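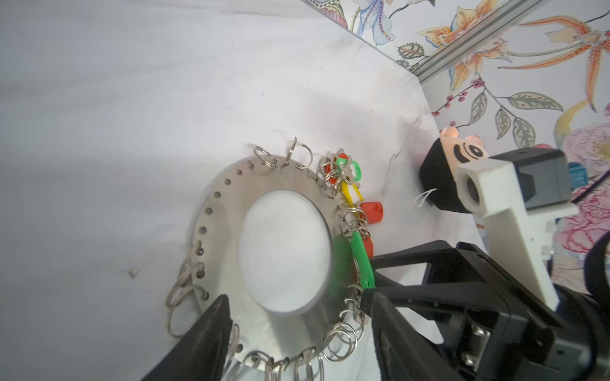
Fig. 1. Metal ring plate with split rings and colored key tags.

Printed Ephemera, Unit 4: Telling the Printing Processes Apart
Furnudstead Evening Program
Handout revised Jan 6, 2023

These notes go with the fourth session. They cover the four processes you will meet most often in trade cards, postcards, calendars and packaging labels made between the middle of the 19th century and the 1950s. Read them before class and bring a loupe. A 10x is enough for everything here. A stronger one makes the halftone work easier but is tiring to use for a whole evening.

4.1 Why start with the process

A card with no date and no printer's name still has a surface, and the surface can narrow the date a good deal. Process also affects how a piece should be stored, how it will scan, and what a fair description of it should say. Dealers' listings often use "litho" for anything printed in color. In this course the word means printing from a flat surface, either stone or metal plate, and you should say which kind of lithography you think it is if you can.

Style is a weaker guide. Popular designs were copied for years, sometimes by the same firm, and a card that looks like the 1880s may be a much later reprint. Look at the dots first and the costumes second.

4.2 Letterpress

Letterpress prints from a raised surface. Under the loupe, look for:

A darker line of ink around the edge of the letter, often called the ink squeeze or halo.
A slight dent in the paper, sometimes easier to feel on the back than to see on the front.
Broken or worn letters that repeat if the same type was used twice on the page.

Light letterpress on hard card stock may show no dent at all, so the halo is the better test. Tilt the card under a single lamp placed low to one side. Overhead room lighting will flatten everything.

Many trade cards combine processes. A stock card was printed in color by one firm, sold blank in bulk, and then overprinted in letterpress with the name of a local shop. The front and the message may be years apart. Record both processes, and if there is a date in the overprint, note that it belongs to the overprint only.

4.3 Chromolithography

The color is built up from separate stones, one for each ink. Cheap work might use three or four, and good work could use a dozen or more. The shading is made of dots put down by hand or transferred from a patterned sheet. Hand stippling is irregular: dots differ in size and are crowded together where the artist wanted a shadow. Transferred patterns are more even but can overlap at odd angles where two sheets meet.

Things to check:

Is there a flat buff or pink underneath the faces? Many printers laid this down as a base for skin.
Do the colors go past the outline on one side? Poor register shows as a thin colored fringe, usually the same width all over the card.
Is there a gloss? Some cards were varnished, and some were run through textured rollers to look like canvas. Neither tells you the date without other evidence.

The Prillow sample sheets in the teaching set are useful here. Three of them show the same bouquet after the fourth, seventh and final color. Compare the leaves. The green is not finished until the last stage, and in the early sheets it is close to a plain yellow.

4.4 Halftone

From the 1890s on, the halftone screen let printers reproduce photographs and paintings with a regular grid of dots. In a single-color halftone the dots sit in straight rows. In four-color work each screen is turned to a different angle and the dots make small rosettes. If you see rosettes, you are looking at process color.

The change was not sudden. For many years halftone was used for one part of a card, often a photographic view in black, with flat litho colors laid over it. Early color postcards are full of this. A regular grid in black with irregular dots in blue and pink is normal and does not mean the card has been tampered with.

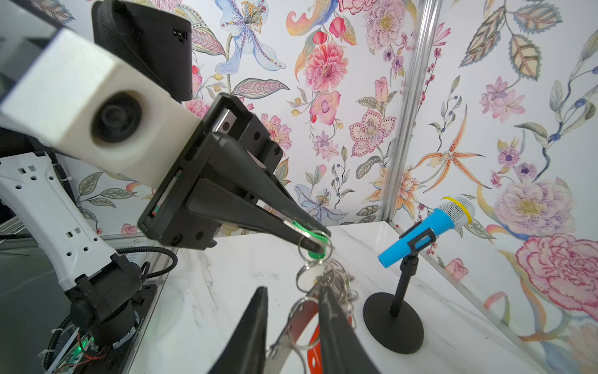
Fig. 2. Green tag with key rings, held between two gripper fingers.

4.5 Offset lithography

In offset work the image goes from plate to rubber blanket to paper. There is no dent and no halo. Solid areas look soft and slightly grainy, and the edges of letters are clean without being sharp. Most greeting cards, calendars and wrapping papers of the 1940s and 1950s that you will handle in this course are offset.

The colors of this period cause some trouble. Printers often added a fifth or sixth flat color, such as a strong pink or a turquoise, on top of the process set. Under the loupe the flat color has no dots at all. Write it down separately: "four-color offset plus flat turquoise."

Flocking, glitter and glued-on ribbon are finishing, and go in the next field on the worksheet. Do not test glitter with a fingertip.

4.6 Collotype and photogravure

Briefly, as both turn up in better postcards. Collotype has no screen, only a fine wrinkled grain that looks a little like the surface of an orange. Photogravure has rich blacks and a very fine grain, and sometimes a plate mark. Machine gravure shows small square cells of equal spacing, with ragged edges on the lettering. If you cannot decide, write "screenless photomechanical" and leave it there.

4.7 The Ostrowski group

Our working material for this unit is the Ostrowski group, which holds 1431 pieces, mostly American, with a smaller number of German-printed scraps and cards. Of these, 291 are trade cards. The rest is a mixture of calendars, seed packets, blotters, ribbon labels and gift tags. The numbering was done by a previous owner and follows the order in which things were bought. It has no bearing on date or subject, but do not renumber anything.

Some 200 pieces have been glued into an album at one time and lifted later. The skinned patches on the back are useful for practice: the exposed inner paper shows whether a card is solid or built up in layers. Do not pick at any skinned area to see more.
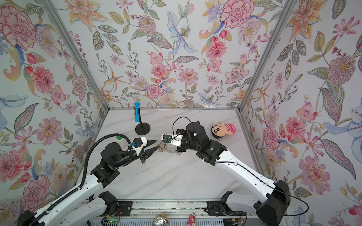

The seed packets need a note of their own. Most are by Skidov, a firm that kept its designs in print for a very long time and changed process without changing the picture. The group has the same tomato packet in chromolithography, in a mixed halftone version, and in offset. Laid side by side without a loupe they look alike apart from a shift in the red. Do these three packets first when you start the worksheet. If you can put them in order, the rest of the exercise should go smoothly.

Two warnings on the Skidov packets. The price printed on the flap was added in a separate run and was not always updated. The year stamped on the back is a packing year for the seed, and the paper may have been in stock for some time before that.

4.8 Scanning for this unit

Scan at 500 dpi for the worksheet. At lower settings the halftone dots and the scanner's own grid can clash and give you a false pattern – wavy bands or plaid – that is not on the card. If you see one, turn the card a few degrees, scan again, and straighten the file afterward. Turn off descreening, sharpening and automatic color. Descreening removes the very dots you are trying to study.

Scan the back as well, even if it is blank. Leave a margin on all four sides so that trimmed edges can be seen.

Embossed and die-cut pieces should not be pressed flat under the lid. Photograph them instead, with one lamp low on the left.

4.9 Worksheet

Choose ten pieces, no more than four of them trade cards. For each one, fill in:

Item number as written on the sleeve
Main process
Second process, if any, and which part of the piece it was used for
Evidence seen under the loupe, in your own words
Finishing (embossing, die-cutting, varnish, flocking, glitter)
Date range, and what it rests on
How sure you are: high, medium or low

A low answer with good evidence will be marked above a high answer with none. "Looks old" and "typical of the period" are not evidence. A drawing of the dot pattern is welcome and can be very rough.

Worksheets are due at the start of Unit 5. We will go over the postcards in that session, including undivided backs and white borders, so leave any questions about backs until then.

Handling reminder: clean, dry hands, pencil only, one sleeve open at a time. Loupes borrowed from the cabinet go back in the cabinet.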